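Cesov Releases Skengate 5 Control Software for Packaging and Filling Lines

Update adds native alarm history, redundant I/O polling and a revised migration tool for Laizer controllers

March 2020 - Cesov, a control systems integrator serving beverage, dairy and dry goods producers, today announced general availability of Skengate 5, its supervisory control package for packaging and filling lines. The release replaces Skengate 4 and runs on existing Cesov panel hardware without a change of power supply or enclosure.

Skengate 5 supports up to 1,905 tags per node, compared with 1,182 in the previous version. Tags can be grouped by machine, by line or by product recipe, and a group can be copied to another node with its scaling and alarm limits intact. Operators see one screen set regardless of which node they are logged in to.

The principal changes are as follows.

Alarm history. Alarms are now written to a local store on each node and forwarded to the plant server when the network is available. Timestamps are applied at the node. In Skengate 4 they were applied on arrival at the server, and alarms that occurred during a network outage could appear out of sequence.

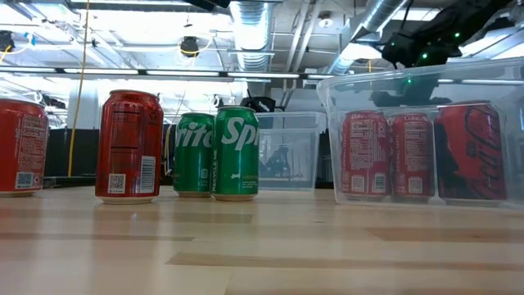

Redundant polling. Each I/O rack may be assigned a primary and a secondary polling node. Changeover takes place within 500 milliseconds of a missed response and is logged as an event. The secondary node does not need to be of the same panel size as the primary.

Recipe control. Fill volume, conveyor speed, reject timing and label offset are stored as a single recipe record with a revision number. A recipe in use cannot be edited; changes are saved as a new revision and take effect at the next product changeover. Recipes exported from Skengate 4 are accepted, but revision numbers start again from one.

Screen editor. The editor now runs on the engineering workstation only. Screens are compiled and sent to the nodes as a package, and a node holds the current package and the one before it. Rolling back requires engineer-level access.

Skengate 5 was tested at two bottling and canning sites before release. Both sites ran the software in parallel with their existing systems, first on a single line and then across the full hall. Changes made during this period included larger touch targets on the line overview and a separate acknowledgment for jam alarms at the infeed.

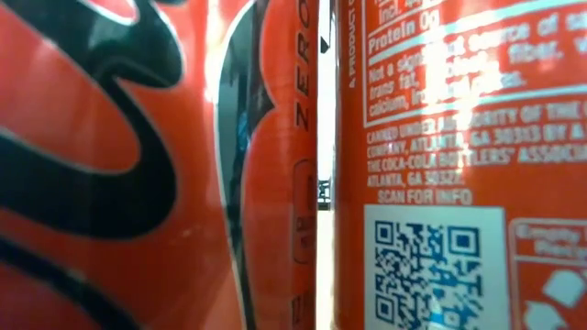 Zitero, which operates one of the two sites, reported that the alarm log could be handed over at shift change without being reconciled against the server first, and that maintenance staff had asked for the same format on the palletizer. The company added that the recipe lockout took some getting used to and that it would have preferred a warning period before the old editing method was withdrawn.

Cesov has retained the lockout as standard. A site setting allows a notice to be displayed when an operator opens a recipe that is in use.

Migration from Laizer controllers is handled by a conversion tool supplied with the engineering license. The tool reads the controller program, lists every tag and address, and flags any instruction that has no direct equivalent. Flagged instructions must be rewritten by hand. Analog scaling blocks and most timer functions convert without editing. Safety functions are excluded from conversion and remain in the safety controller. 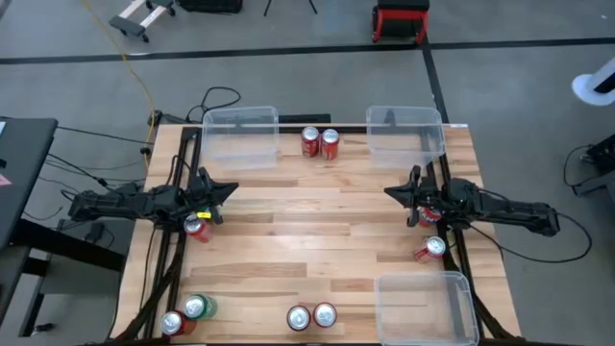
Skengate 5 also extends the motion interface, which passes start, stop, speed and fault signals between the line controller and third-party motion equipment. Up to two devices can be placed in one interlock zone. The setting is intended for cells in which two arms face each other across a shared table, each ending in a gripper that points toward the center, as in the layout shown here. Only one device holds the zone at a time, and the release signal must be confirmed before the other is given permission to enter. The interlock coordinates process movement only and is no substitute for guarding or a rated safety circuit.

Availability and support

Skengate 5 is available now as a new license or as an upgrade. Customers with a current maintenance agreement receive the upgrade at no charge. Skengate 4 will receive corrections until September, after which support will be limited to backup and restore. Installation guides, the tag import template and the list of supported I/O racks can be requested from the Cesov service desk.

About Cesov

Cesov designs, builds and commissions control panels and supervisory software for packaging, filling and material handling. Its services include panel fabrication, network design, operator training and on-site startup.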